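Drevmont School, also called the Hustdale School, a loose group of philosophers and teachers active in the town of Hustdale in the second half of the 20th century, known mainly for its account of intention and for its theory of what its members called "small acts." The name comes from Drevmont House, the building in which the group held its evening seminars. It was never a formal institution and had no shared statement of doctrine.

Origins

The group formed around Parisa Farahani, who had been trained in logic but turned to the philosophy of action after several years of teaching adult evening classes. Her students were mostly working people, and their questions pushed her away from the technical problems she had written on earlier. By the time Renato Dimaculangan joined her in Hustdale, the evening class had become a regular seminar with 12 members, most of whom held no academic post.

Dimaculangan had studied theology before philosophy and brought with him an interest in habit, especially as treated by Aristotle and later by Aquinas. The two disagreed on a number of points from the start, and much of the school's written output takes the form of replies by one to the other. Their exchange of letters, which continued until Farahani's retirement, runs to more than 200 items and is held with the rest of the Drevmont papers in the Mohammadi Library.

Theory of small acts

Philosophers of action had often taken as their standard case a deliberate choice made for a reason the agent could state. Farahani argued that this case is rare. Most of what people do in a day, she wrote, consists of brief movements that are neither chosen in the full sense nor merely mechanical: turning a key, pressing a switch, moving a cup out of the way. She called these small acts and held that a theory of intention should begin with them.

Her main claim was that a small act gets its meaning from the practice to which it belongs. Pressing a button may be a greeting, a vote, an alarm, or the start of a day's work, and the movement of the finger is the same in each case. What differs is a background of training and shared expectation that the person need not have in mind. She concluded that intention is not an inner event that comes before the movement, a view that places her close to the later Wittgenstein, although she cited him seldom. 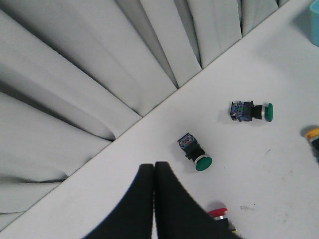

Industrial push buttons on a white tabletop.

Dimaculangan accepted the starting point but rejected the conclusion. In his essay "The Hand and the Habit" he argued that practice alone could not explain why one person presses the button with care and another without. He placed the difference in character, formed slowly by repetition, and held that small acts are therefore open to moral praise and blame. Farahani's reply, usually known as the second Hustdale lecture, granted that people can be careless in small acts but denied that carelessness is a property of any single one of them. It can be seen, she said, only over a stretch of conduct.

The dispute was never settled. Later writers have generally found Farahani's position the more original and Dimaculangan's the easier to apply, particularly in discussions of professional duty.

Educational work

Members of the school took a strong interest in teaching. They held that philosophy should be taught through cases drawn from the students' own work, and they avoided set textbooks. A typical session opened with one member giving an account of some routine task, followed by questions from the others - often for an hour or more before any philosophical author was mentioned. Farahani set out the method in a pamphlet, Notes for an Evening Class, which sold 4000 copies and remains the school's most widely read text.

Publications and decline

The school's journal, Odside, appeared in five volumes. It printed seminar papers, short reviews, and a few translations, and was edited in turn by members of the group. Publication ended when the lease on Drevmont House ran out and the seminar lost its meeting place. Some members went on meeting in private homes, but no further papers were issued under the school's name.

Interest in the group revived after the Farahani-Dimaculangan letters were opened to readers. Critics have objected that the idea of a small act was never clearly defined, and that the school's examples do not always support the same conclusion. Defenders reply that Farahani meant the term as a reminder and did not intend it as a technical category.

See also: action theory; habit; intention; virtue ethics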